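Homley: frame pacing stutter in indoor levels after patch

Print this thread | E-mail this thread

tangfoot
The 117 update broke frame pacing for me in every interior on the Stoder map.

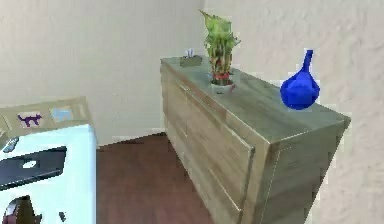

Outdoors I hold 80 fps with vsync off and the frame time graph is flat. Step through any front door and the average barely moves, but I get a spike every couple of seconds. It feels like a dropped frame when turning. Controller or mouse makes no difference. Previous build was fine on the same save.

Already tried: driver reinstall, clearing the shader cache, windowed and exclusive fullscreen. Render scale has no effect, so I don't think it's GPU load.

mossgate
Is the spike there when you stand still and don't touch the camera? If it only shows up on rotation it's occlusion culling. If it's constant it's something on a timer.

tangfoot
Constant. Standing still facing a wall, same interval.

low_poly_len
It's shadows. The patch notes say interior lights now update their shadow maps dynamically. Drop shadow quality to medium and it goes away.

tangfoot
Set shadows to off. Average went up, spikes stayed exactly where they were.

low_poly_len
Did you restart after changing it? The menu accepts the change but the old shadow atlas stays allocated until you reload.

tangfoot
Yes, full restart, twice.

Cleludix
I ran a capture on this last night. The spike is on the main thread, not the render thread. What I see is the autosave serializer walking the whole object list for the current house. Before the patch it only wrote objects that had been moved. Now it appears to compare every prop against its stored position, including the ones you never touched.

That would explain why it's indoor only. Outside there are very few movable props in the active cell.

To check:
1. Options > Gameplay > Autosave interval, set to 10 minutes
2. Quit to desktop
3. Load directly into a house, not the street

mossgate
Doesn't fit. The autosave default is 5 minutes. He's describing a spike every couple of seconds.

Cleludix
The write is every 5 minutes. The comparison pass runs continuously and builds the list of what to write. Changing the interval also changes how often that pass runs, it's scaled off the same value. Bad design, but that's what the capture shows.

mossgate
Can you post the capture? I'd expect a pass like that to be sliced across frames.

Cleludix
I'll upload it when I'm home. It is sliced, but by room and not by object count. One room per slice. A small room costs nothing and a furnished one costs roughly a full frame on my CPU.

tangfoot
Set it to 10. The spikes are still there but the gap between them has doubled. So it's linked to autosave somehow.

low_poly_len
Or you reloaded into a different house. I still say people are mixing up two problems. On my machine shadows on medium fixed it completely and I never touched autosave.

tangfoot
Same house, same save, same spot on the stairs.

pallet_jack
Adding a data point. I have the spikes in the Tang house and not in the Stoder cabin. Shadow setting is high in both. The Tang house is the one where I bought every furniture pack. Six-core CPU, game on an SSD.

mossgate
OK, that's more in line with prop count than lighting. low_poly_len, how furnished is your save?

low_poly_len
Starter house. Nothing bought.

mossgate
Then you may never have had this one. Your stutter and his aren't necessarily the same thing.

low_poly_len
Possible. The shadow stutter is real though, and anyone finding this thread should try that first. It takes ten seconds.

tangfoot
Can autosave be disabled entirely? The slider stops at 10.

Cleludix
Not from the menu. There's a config key but it gets rewritten on launch. Setting the file to read-only works, except that your key bindings won't save either. I wouldn't do it unless you save by hand every time you leave a house.

pallet_jack
Read-only config crashed on exit for me. Save was intact.

tangfoot
I'll leave it at 10 and file a ticket. Will link the capture once it's up.

Print this thread | E-mail this thread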